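In Defence of the Roll-up Board

Ikhsan Govindasamy
April 16, 2020

The equipment sub-group of the Stirnthorpe and Flornthorpe league has proposed that match boards should be rigid and, where a club can afford it, wooden. The proposal was circulated in February and has had little written response. I disagree with it. A green-and-white roll-up board with a printed margin is the better default for league play, junior sessions and most teaching, and the arguments usually made against it concern storage and care more than the board itself.

I have no objection to wooden boards. I own one and use it at home, where it lives on a table and is never carried anywhere. League equipment is carried everywhere. It goes up stairs and into car boots, sits in unheated cupboards through the winter, and is set out by whoever arrives first. It should be judged on those conditions.

What a board has to do

The requirements for a playing surface are short. The squares must be large enough for the pieces and regular enough that a piece can be placed centrally without thought. The two colours must differ clearly from each other and from both colours of piece. The surface must not reflect the ceiling lights. It must stay where it is put. For recorded games, the coordinates must be legible from a normal sitting position.

Weight, price and tolerance of spilt tea are secondary, but they decide whether a club has enough boards that meet the first list. A club with eight very good boards and ten matches to play has a shortage, and in practice the shortage is met from the back of the cupboard with whatever cardboard is there.

Colour

The proposal describes green and white as "utilitarian in appearance". I take this to be a complaint, though it would serve equally well as a specification. On many wooden boards the dark squares are a mid brown and the dark pieces are a slightly different mid brown. In good light this is pleasant. Under the fluorescent tubes at our Stirnthorpe venue, in the fourth hour, a dark bishop on a dark square becomes hard to pick out at the far side of the board. I have overlooked one there, and so has my regular opponent, Sekar Wibisono, who has considerably better eyesight than I do.

Green avoids this. No piece in ordinary use is green, so both armies stand out from the dark squares. The harder case is a cream piece on an off-white square, where the difference in tone is small. In practice the shape of the piece and its shadow do most of the work, and I have not found it a source of error. A buff light square would give less glare than a white one, and if the league wishes to specify something, a matt buff would be a sensible thing to specify.

Finish matters more than shade. A glossy board puts a bright stripe across the middle files whenever there is a lamp or window opposite. Lacquered wood is at least as guilty of this as plastic. A light surface grain breaks the reflection up, and most flexible boards have one.

The margin

The printed margin is the strongest point in favour of the roll-up board and the proposal does not mention it. A large share of wooden boards have no coordinates at all, on the grounds that a serious player does not need them. Serious players do make notation errors. So do tired ones, and so does everyone playing Black who learned to write moves from White's side. Our junior section could not function without coordinates. A child who can look across and read the number will write the number.

The margin ought to be wide and white, with black figures, and a line between it and the playing area so that the edge squares are plainly bounded. Small grey figures tucked inside the corners of the squares are of no use once pieces are standing on them. A wide margin also gives a handling area. The board can be turned or shifted by its edge without touching a piece.

There is a cost. A margin adds to the overall width, and on the narrow folding tables at Flornthorpe two boards side by side leave very little room for score sheets and clocks. I would accept this. Captured pieces do not need to be lined up in ranks on the wood beside the board, and a score sheet can be partly folded.

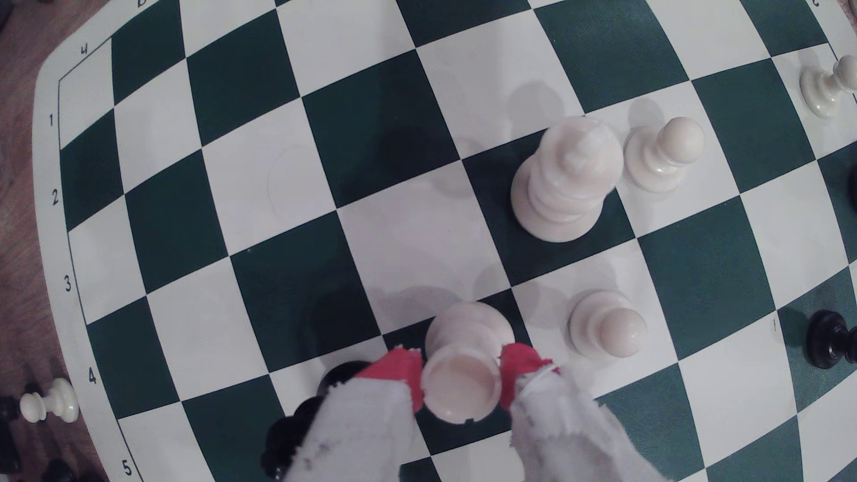 Pieces and squares

Complaints about roll-up boards are often complaints about the pieces sold with them. The common package is a large board with a small, hollow plastic set, and the result looks sparse and feels worse. The pieces slide when brushed and fall when nudged, and the board is blamed.

The relation to check is that between the base of the king and the side of the square. The king should fill most of its square with a visible strip of colour all round. If the base touches the lines, neighbouring pieces crowd each other in any position with a closed centre. If it covers only half the width, players stop centring their pieces, and by move twenty there are rooks standing on the boundary between two files. A simple check is to place pawns together on a single square. Four should just about fit. If there is clear space around the four, the set is too small for the board.

Weighted pieces are worth the money on any surface, and particularly on a flexible one. The Namport club sets have a metal slug under the felt and will stand on a board that has not fully settled. Unweighted pieces will not do this reliably. Given a fixed budget, I would buy cheap boards and weighted pieces in every case. A wooden board with hollow pieces is the wrong way round.

Pattern should be the ordinary Staunton form, with a cross on the king, a distinct coronet on the queen and a plain round-headed pawn. Decorative variants cause queries during time trouble and should not be used in matches. King and queen are the pair most often confused, and the cross is what separates them at a glance, so a king that has lost its cross should be replaced and not merely tolerated. I mention this because one of our sets has been playing without one for at least three seasons.

The matter of curl

The serious charge is that roll-up boards do not lie flat. It is true of a badly kept board. A flexible sheet that has spent months rolled tightly with an elastic band round it will hold that shape. The corners lift, the grid bows, and a pawn near the edge stands at an angle. I would not want to play a league game on such a board, and an opponent would be within his rights to ask for another.

The remedy is in how it is stored. Boards should be kept flat, stacked with like faces together, under something with a little weight. A sheet of hardboard is sufficient. Where they must be rolled for transport, they should be rolled loosely with the printed side outwards, so that any curl that remains presses the corners down towards the table. Rolling with the print inwards protects the ink and lifts the corners, and is the usual cause of the trouble. No elastic bands. A wide tube or a strip of soft tape does the same job without a crease.

A board that has already taken a set can usually be recovered. Leave it face up in a warm room for a day under a flat load. I do not recommend irons or hairdryers, both of which have been tried on club property. A fold is different from a curl and does not come out, and a folded board should be moved to casual use.

The Ismail tournament bags that several clubs bought are not helpful here. The side pocket for the board is too narrow and forces a tight roll. I now carry the board across the top of the main compartment with the pieces underneath, and the pocket holds pens.

Rigid boards are not free of the same problem. Wood moves with damp. The two folding wooden boards in our cupboard no longer close square, and both have a ridge along the hinge between the fourth and fifth ranks, precisely where much of the game takes place. A warped wooden board cannot be put right under a sheet of hardboard.

Cost and quantity

Our last inventory listed 41 boards, of which 27 were roll-ups. The quotation obtained for replacing the roll-ups with wooden boards of match size came to 789 pounds, without pieces. The same supplier would provide flexible boards in that number for under 200 pounds. The difference would buy a weighted set for a good many of them, with clocks a more urgent need than either.

There is also the effect on smaller clubs. A requirement for rigid boards would fall hardest on those with the fewest members and the worst storage. One of them meets in a room without a cupboard and brings everything by bus. Its present equipment consists of roll-up boards in a tube and pieces in drawstring bags, and it has never been short of a board for a home match. It is difficult to see what defect the new rule would correct there.

What I would ask for instead

The league could reasonably adopt a short standard which says nothing of material. Boards should lie flat when the clocks are started. They should have a matt finish and a clear contrast between light and dark squares, with coordinates legible to both players. The pieces should be weighted, of Staunton form and in proportion to the squares. Any captain could check all of this in a minute before play.

A wooden board that meets the standard would be welcome, and so would a roll-up. Those that fail, of either kind, should be withdrawn from matches and used for analysis in the next room, where a lifted corner does no harm. I have sent this wording to the sub-group and have offered to supply the hardboard.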